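生活整理論Ⅱ　第3回配布資料
机の上の小物と、その置き場

本日の範囲
教科書は第4章の後半。前回やり残した「箱の寸法の測り方」は、質問が出なかったので終わったことにします。質問が出なかった理由は問いません。

1　小物とは何か

教科書(Wikström, Gøran『机上の秩序』)の定義では、小物とは「片手で持て、かつ持ったまま別の用事ができるもの」です。ペンは小物、はさみも小物、電話の受話器は議論が分かれます。著者はこの議論に17ページを割いていますが、試験には出しません。読んでもかまいませんが、受話器に詳しくなるだけです。

授業ではもう少し乱暴に、次の四種類に分けておきます。

棒もの　ペン、匙、歯ブラシ、定規など。長い辺がはっきりしている。
粒もの　クリップ、硬貨、ねじ、ふたなど。転がるか、滑るか、靴の底に入る。
輪もの　輪ゴム、ひもの輪、鍵の輪、巻いたコード。形が毎回少し違う。
箱もの　中に何か入っているか、入っていることになっている。空箱もここに含む。

四種類のどれにも入らないものが必ず出てきます。去年の受講生はそれを「その他」と呼び、机のいちばん大きい引き出しをそれに充てました。引き出しはひと月で開かなくなりました。採点は甘くしておきましたが、引き出しのほうは私の管轄外です。

2　容器の側から考える

片づけの本はたいてい物の側から話を始めます。捨てろ、減らせ、ときめきを確かめろ、と。本講では容器の側から始めます。物は文句を言いませんが、容器は入らないときにはっきり入らないので、教材として正直です。

机の上でよく使われる容器は、深さで見るとだいたい次の順になります。

トレー(浅い)　入っているものが全部見える。全部見えるので、全部恥ずかしい。
鉢・ボウル(やや浅い)　上のほうだけ見える。底には去年がある。
カップ(深い)　立てたものの頭だけ見える。短いものは消える。
ふたつきの箱(深く、しかも暗い)　見えない。ラベルを貼ればよいのですが、ラベルを貼る人はそもそもこの授業を取りません。
上に細い口のあいた箱　入れるのは簡単で、出すのは面倒。貯金箱がこの仲間です。入れたくなる物より、出したくなくなる物に向いています。

器を選ぶときの手順は単純です。入れる物のうち、いちばん長いものと、いちばん短いものを並べてみる。その二つが同じ器でうまくいかないなら、器は二つ要ります。ここで「大きい器を一つ」と答える人が毎年いて、毎年それが多数派です。

3　棒ものとカップ

棒ものはカップに立てる。これはどの教科書にも書いてあり、珍しく私も賛成します。ただし条件がつきます。

(a) カップの高さは、棒の長さの半分より少し上まで。低いと倒れ、高いと沈む。
(b) 重い柄のものを片側に寄せない。柄の重い匙を端に差すと、カップごと寝ます。
(c) 先が汚れるものと、先で字を書くものを一緒にしない。理由は一度やればわかります。

King-fai Man氏の演習では、同じカップに棒ものを23本立て、目当ての一本を抜くまでの手の動きを見ました。抜けたのは目当ての一本と、隣の二本と、底に沈んでいた消しゴムです。氏の所見は「カップは満員になる前に満員である」。板書の字が小さかったので、ノートに取れなかった人のためにここに再録しておきます。

4　輪ものの困ったところ

輪ものには置き方がありません。置くと勝手に寝て、重ねるとからみ、吊るすとほどよく収まるかわりに、吊るすための釘という新しい物が増えます。

Ní Mhurchú方式と呼ばれる対処法があります。輪ものは一つずつ、浅い器か平らな板の上に、輪が開いた状態で寝かせる。重ねない。場所をとるのでたいへん不評ですが、からまないという一点で他の方式をすべて負かします。からんだ輪をほどく時間を人生から差し引きたい人はこちらを。

コードは輪ものの親玉です。巻いて置くこと自体はよいのですが、巻いたことに満足して場所を決めないと、机の上に黒い渦が一つ住みつきます。巻いたら入れる。入れる先がないうちは巻いても片づいたとは言いません。長さが違うコードを一つの器に二本以上入れるのも避けてください。翌朝には結婚しています。

5　粒ものと板

粒もの、とくに丸いものは、平らな机では信用できません。縁のある板か皿に置きます。白い板がよく使われるのは、物が見つけやすいからです。黒い机に黒い部品を置くと、それは置いたのではなく寄付したのに近い。

板の効用をもう一つ。板は「いま使っている物」の国境になります。板の上は作業中、板の外は待機中。この決まりだけで机がずいぶん静かになります。ただし板の上に「とりあえず」置かれた物が三つを超えたあたりから、板は第二の机になり、第二の机の上を片づけるための板が欲しくなります。Lunleyの通販にはちゃんとその小さい板もあります。買わないでください。

板の角が丸いものと四角いものでどちらがよいか、という質問を毎回いただきます。丸いほうが手に当たらない。四角いほうが棚に隙間なく入る。好きなほうをどうぞ。私は丸いほうを買い、棚の隙間に輪ゴムを一本なくしました。

6　列に並べるということ

器が四つ五つになると、今度は器そのものの置き場が問題になります。基本は奥に一列。手前は空けておき、作業の場所にする。

並べる順は、よく使う手の側から、使う頻度の高い順に。右利きなら右端がよく使う器になります。ところが実際の机を見せてもらうと、たいてい見た目のよい順か、買った順に並んでいます。Kiswoodの木の箱がまん中でいばっていて、毎日使うペン立てがその陰にいる、という配置を私はこれまでに何度も見ました。自宅で。

器の高さも見てください。手前に高いもの、奥に低いものを置くと、奥の器は存在しないのと同じになります。浅いトレーを列に入れるなら、前を高いもので塞がないこと。

色について。同じ種類の器を色で分けるのは有効ですが、覚えられるのは三色までと考えてください。Grurnauの図書室は文具の器を七色で分け、色の意味を書いた一覧表を作り、その一覧表を緑の器に入れました。緑の意味は一覧表に書いてあります。

7　演習の手順

時間は午後の後半、二人一組。机は各組に一つ。

一　机に出ている物を、1で述べた四種類に口頭で分ける。手はまだ出さない。手を出した組は最初からやり直し。
二　器を奥に一列に並べる。順番を決めた根拠を、相手に一文で言う。「なんとなく」は一文と認めません。
三　棒もの、箱もの、粒もの、輪ものの順に置き場を決める。輪ものを最後にするのは、先にやると心が折れるからです。
四　板の上を空にする。空にできない物があれば、その物の名前と、板に残した理由を書く。
五　相手と席を替わり、相手の決めた置き場から指定の物を一つ取り出す。3秒で見つからなければ、置き場のほうが間違っています。相手を責めないこと。責めてもよいのですが、次はあなたの番です。

レポートは1000字以内。物の名前は正確に書いてください。「あれ」「例のもの」「黒いやつ」は、提出者の家庭では通じるのでしょうが、採点室では通じません。

8　図

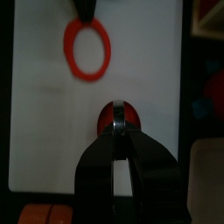 白い板の上の赤い輪。
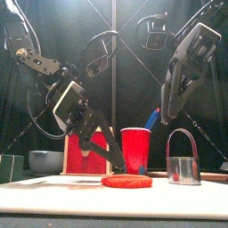
赤いカップ、青いペン、赤い箱。

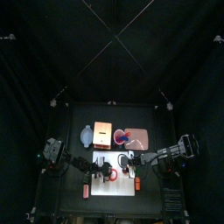

輪ゴムや巻いたコードのように形の定まらないものは、カップとトレーのどちらに入れるのがよいですか。

トレーです。浅い器なら輪を開いたまま寝かせられ、ほかの物とからみにくく、取り出すときも上からつまむだけで済みます。カップに入れると底で折れ曲がり、棒ものに巻きつきます。

9　次回まで

第5章を読んでくること。引き出しの章です。自宅の引き出しを一つ選び、開ける前に中身を紙に書き出し、そのあとで開けて照らし合わせてください。紙に書いたのに入っていなかった物と、書かなかったのに入っていた物を、別々の欄に。後者の欄は広めにとっておくとよいでしょう。

用意するもの　鉛筆、物差し、四種類の小物を一つずつ。箱ものは空箱で可。食べ物の入った箱は、去年それで授業が十分ほど止まりましたので、ご遠慮ください。

前回のレポートは教壇の横のトレーに入れてあります。カップのほうに丸めて差してあるのは、名前のなかった人の分です。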